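Can a Robot Do Your Chores Yet?

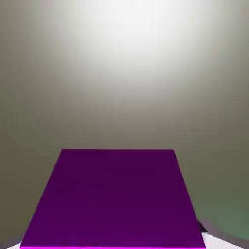

A big purple block in a computer-made practice world.

Think about the last time you cleared the table. You picked up a plate, maybe a fork, maybe a cup with a little milk left in it. You probably talked to someone while you did it. You didn't have to think hard about where your fingers went.

For a robot, that job is very difficult. Robots have been building cars and moving boxes for a long time, but those jobs are the same every day. The part comes to the same spot, and the robot makes the same move. A kitchen is different. The cup is by the sink one day and under the couch the next.

Practice without breaking anything

Many robots learn inside a computer before they try a real room. The practice world is called a simulation. It works a lot like a video game. There can be a block, a flat surface and a plain gray background, and nothing else to get in the way.

Why a block? It has flat sides and straight edges, and it doesn't bend or spill. If a robot can't pick up a block, it isn't ready for a wet plate.

Brittany Arsenault teaches robots at a small workshop called Tumavex. One of her lessons is to pick up a block and set it down in a new place. In one test, the robot in the computer tried 665 times. A person would be tired and cross by then. A computer can run the tries one after another, all night long.

"At the start it pushes the block away or closes its fingers on air," she says. "Then it gets a little better."

When the practice goes well, she moves the lesson to a real robot arm named Gosex. That is when new problems show up. Real blocks can be slippery. Real lights make shadows. The arm may stop a tiny bit too soon. In its first week with real blocks, Gosex got 15 tries right out of 39.

What about chores?

Some chores are already done by machines. A robot vacuum can clean a floor, as long as there are no socks in the way. A dishwasher washes dishes, but a person still has to load it.

Folding laundry is harder. A shirt changes shape every time you touch it, and the robot has to find the sleeves first. Some robots can fold a towel, but many of them are slow. Tullio Rizzi, who works with Brittany, timed one. It took roughly 2 minutes to fold a single towel. Try it yourself with a clock and see how long you take.

What about stores?

In some big warehouses, robots carry shelves or bins from place to place. Putting things on a store shelf is more difficult. A bag of chips is soft, a jar can break, and a shopper might be standing right in front of the spot. People still do most of this work.

So, not yet

Robots can do some parts of some chores. They do best when things stay in one place and keep the same shape. They have trouble with messy rooms, soft things and surprises.

Words to know

Simulation: a pretend world made on a computer.
Gripper: the part of a robot that holds things, like a hand.
Warehouse: a large building where things are stored before they are sold or sent out.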